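Speaker notes: Keeping a Small Music Venue Open
Regional Live Music Forum, Brerbridge
Speaker: Leilani Dunleavy, Programming Office, Gradow Hall
Running time: 40 minutes, with questions taken at the end

Slide 1. Welcome

Good afternoon. On behalf of Gradow Hall, I would like to thank the forum for the invitation. I will speak today about booking, sound and pay in a room that holds 210 people standing. Much of what I say will apply to larger rooms, but I will speak only for ours.

(Pause for latecomers. Check that the clip-on microphone is live.)

Slide 2. The room

Gradow Hall opened as a dance hall and has presented live bands under three sets of owners. The stage is low and the ceiling is lower. Touring acts who play the 500-capacity room at Vanags often come to us the following night for a second, quieter set. This arrangement was first proposed by Ivars Sakalauskas, who books for Vanags, and it remains the most useful partnership we have.

Slide 3. How a bill is put together

Our policy is that each touring act is joined by at least one local band. The local band is confirmed before tickets go on sale, and its name appears on the poster in the same typeface as the headliner. Set times are sent to all parties in writing. Changes on the day must be agreed with the stage manager, Wian Mkhize.

(If time is short, skip the story of the two drummers.)
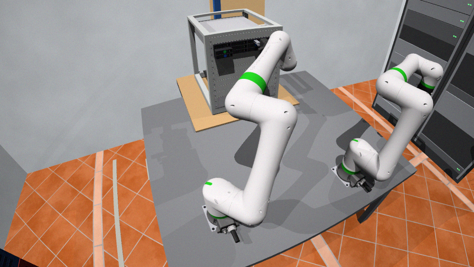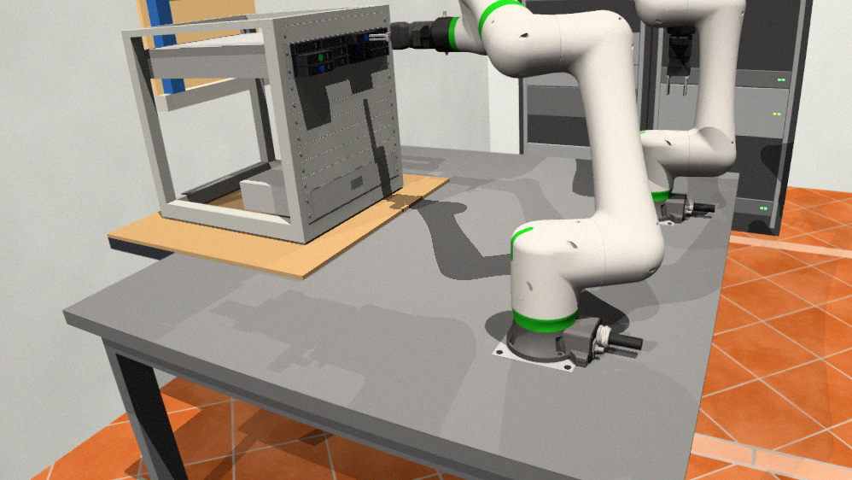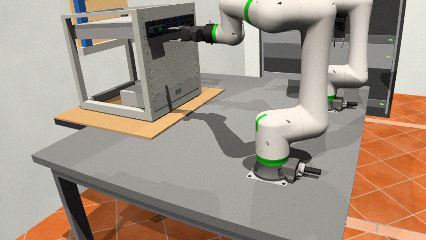
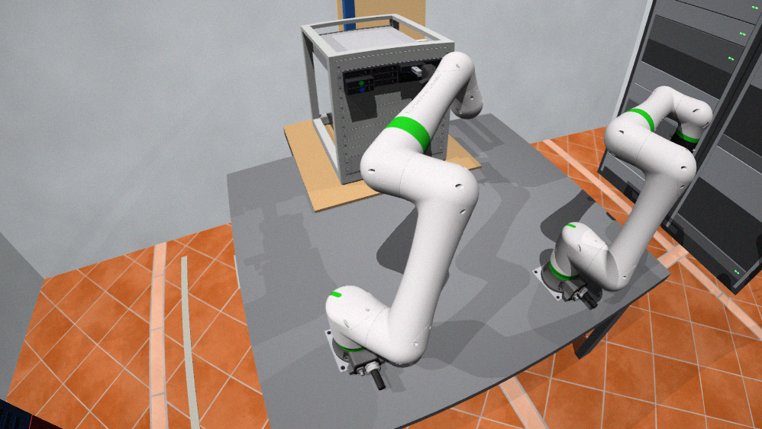

Slide 4. Sound checks

The headliner checks first and the opening act last, so that the opening act's settings are already in place when doors open. Support bands are asked to share the house drum kit and bass cabinet. Cymbals, snare and pedals are their own responsibility. We ask every act to send an input list one week ahead. In practice many lists arrive late, and our engineer, Edgars Dambrauskienė, keeps a standard layout ready for a four-piece band.

House level is set at 92 decibels at the mixing desk for the opening act. Earplugs are offered free at the bar. Complaints from the street dropped once we moved the loading door closing time forward to the first song of the evening.

Slide 5. Paying performers

Local acts receive a guaranteed fee and a share of the door after costs. The guarantee is paid on the night, before load-out. A written statement of ticket sales is given to the band at the same time, and a member of the band signs it. We do not ask bands to sell tickets in advance, and we do not charge for use of the house equipment.

The question of merchandise is raised at every forum. Gradow Hall takes no commission on shirts or records. The table is placed by the exit, with its own light.

(Shayne Baxter from the band Zondden has agreed to say a few words at this point. Hand over the table microphone. Allow five minutes.)

Slide 6. Sunday afternoons

Our all-ages shows take place on Sunday afternoons, with doors at two o'clock and the last song finished by six. The bar serves soft drinks only. Bar income is lower, and we have accepted this as part of the cost of the series. Several bands now on our evening bills first played for us on one of these afternoons.

Slide 7. Questions

Invite questions from the floor. Repeat each one into the microphone before answering. Questions on licensing should be held for the next session, which covers the subject in full. Copies of our standard performance agreement are on the table by the door.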